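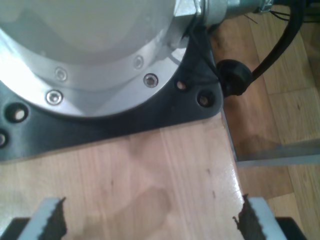 Honey-colored wood tabletop, keep the gloss or go matte?

bhavana_s
Okay table people, I need opinions! I love this top so much. Light wood, warm grain, little dark specks and knots here and there, and it catches the light like crazy near the edge. We have parquet on the floor too, so it's wood on wood in there and I'm into it. My question is the shine. Do I leave it glossy or knock it back to something softer?

Adalberto E
Leave it! Glossy brings out the grain and wipes clean in two seconds. I did a maple desk in high gloss back in February and I still grin every time I sit down.

gullow857
Going to disagree with Adalberto. Glare at a work table drives me nuts by 4 in the afternoon. I went over mine with 400 grit, very light, then a satin wipe-on. Same warm color, way easier on the eyes.

Adalberto E
Or she could move the lamp?? 400 grit is fine on a thick finish but you can burn through at the edges so fast.

gullow857
True, go easy at the edges. I stay off the last inch until the end and do that part by hand.

thenmozhi.n
Do you know what the finish is, Bhavana? Oil and poly are totally different jobs. Try a spot underneath first. And please don't fill the knots, they're the best part!

bhavana_s
No clue what's on it, it came finished. Knots are staying, promise! I'll try the underside tonight with the 400 and some satin.

sonq20
Following this one, I've got a pine top with the same problem. Which satin did you use, gullow?

gullow857
Water-based, whatever the hardware store had. Three thin coats. The oil-based stuff turned my test board too orange.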